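ジャムを塗る前に読む9ページ

ロボットの安全規格というものは、たいてい溶接の火花が飛ぶ工場を思い浮かべた人が書いている。おかげで、食パンの扱いについては驚くほど口数が少ない。

その隙間を埋めようとしているのが、双腕ロボットの作業手順を請け負うFokamoの田村昇さんだ。6月に社内向けにまとめた手引き「Basis」は全9ページ。うち2ページが「刃物でない食器」に割かれている。スプーンは刃物ではない。では何なのか。この議論に午後を丸ごと使ったそうだ。

「人を挟まない、は誰でも書けます。パンをどこまで押していいか、となると急に全員が黙る」と田村さんは言う。

手引きの文体は役所の通達に近い。「使わない側の腕は、指を開き、卓面から離して待機させること」。人間の子どもに言っても守られたためしのない行儀が、機械には一行で済む。
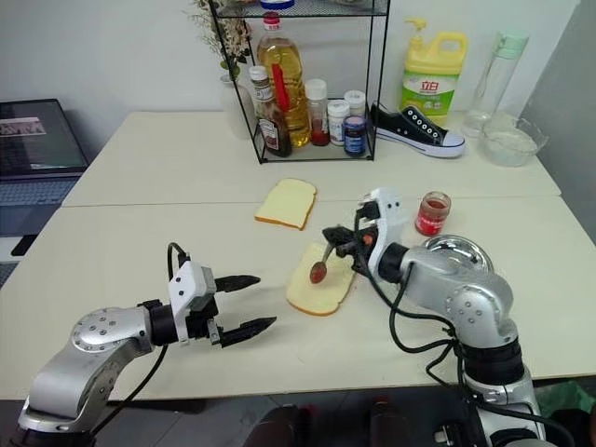
片腕がスプーンで食パンにジャムを塗るあいだ、もう片方は指を開いたまま宙で控える。

卓上の品をどこまで許すか

もめたのは第4章、作業域の整理である。評価を担当するケルボ・オコスさんの原案は明快で、「課題に関係のない物はすべて撤去」。これに川口勝さんが反対した。油もソースも花瓶もない台所がどこにあるのか、というわけだ。

折り合いはこうなった。関係のない物は置いてよい。ただし腕の可動範囲の外に寄せ、開始前に位置を記録する。食品と洗剤は区画を分ける。履物は食品と同じ台に置かない。最後の一文には「当然のことながら」という前置きがあったが、校正で消えた。規則に当然と書くと、守られない気がするのだという。

外部から草案を読んだロディカ・ディヌさんの注文は一つだけだった。食べるためのパンか、試験用のパンかを先に宣言すること。試験用なら、どれほど上手に塗れても口に入れてはならない。

この条項には、いまのところ例外申請が2件届いている。どちらも昼休みの少し前に提出された。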